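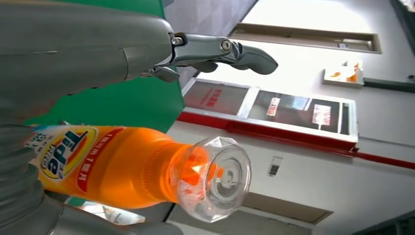 Keeping a Work Table Clear

Most work tables get messy the same way. Something is set down for a minute, something else is set on top of it, and by the end of the month there is one clear corner left to work in. The tips below are for a table used for small repairs, wrapping, sewing or mixed hobby work at home.

Cover the top

A mat saves the table and is easier to clean than bare wood. Buy one a little smaller than the tabletop so the edges don't curl over. Wipe it with a damp cloth and a drop of dish soap, then dry it right away. Dried white glue usually peels off if you lift one edge with a plastic card. Don't use a razor blade. I ruined a good Grisano mat that way in February.

Store mats flat or rolled around a tube, never folded. A crease in a heavy mat can take weeks to flatten, and some never do.

Sort the cords

Unplug everything and lay the cords out on the floor. Match each one to whatever it charges or runs. Cords with no match go in a bag with the month written on it, and if the bag is still closed after 3 months, take it to electronics recycling.

Coil the rest loosely in the direction they want to go. Tight wraps around your hand strain the wire near the plug -- that is where most of them fail. Strips of hook-and-loop tape hold better than rubber bands, which dry out and stick.

Use a side table for overflow

Tools and boxes you need today can sit beside the main table, at the same height if possible. Clear it when you quit for the day. Duyên Trịnh wrote in to say she keeps hers on casters and rolls it out of the way to sweep.

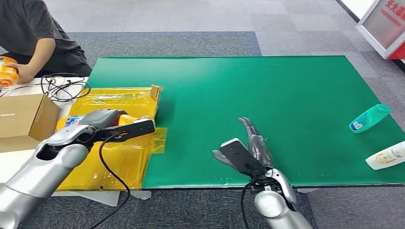
Deal with packaging

Flatten thin plastic sheeting if you plan to reuse it for paint jobs, and roll it up with a piece of tape. Throw out anything torn or sticky. Keep one cardboard box for returns and break down the others the same day.

Label on the short side of a box as well as the lid. Pencil on masking tape is fine and comes off cleanly if you change it within a year or so.

Updated Jul 31, 2019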